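Lelau Robotics Center
@lelaucenter

1/ The Lelau Robotics Center held its spring open day in April. We thank the 200 guests who joined us for demonstrations of household automation.

2/ The morning program opened at 9:30 with a talk by Cadi Voyle, who leads our Murín project. Her subject was how robots learn to handle cloth, from towels to bed linens.

3/ Guests then moved to the Plillia room in groups of 40. Each group watched staff fold laundry with hand-held grippers, and questions were taken throughout.

4/ The afternoon was reserved for schools. Students compared folds made by hand with folds made using the grippers, and 3 classes have asked to return.

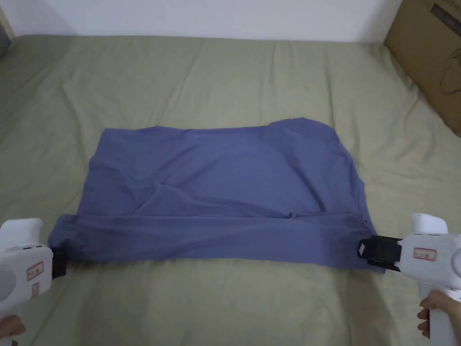 5/ Folding a garment on a bed calls for two grippers working together, and guests asked more about this task than any other. With a jaw on each lower corner of the blue cloth, the folded band along the bottom stays fairly straight, while the fabric above it still shows soft creases. Ms. Voyle's team studies both.

6/ Slides from the morning talk are available on request from the front desk. Registration for the next open day will be announced on this account.

678 likes · 40 shares

Comments

Tandance Makers Club
Our members enjoyed the visit. Will the talk be repeated?

R. Okell
My daughter now wants to fold everything with tongs.

jpm_west
Is there parking on site?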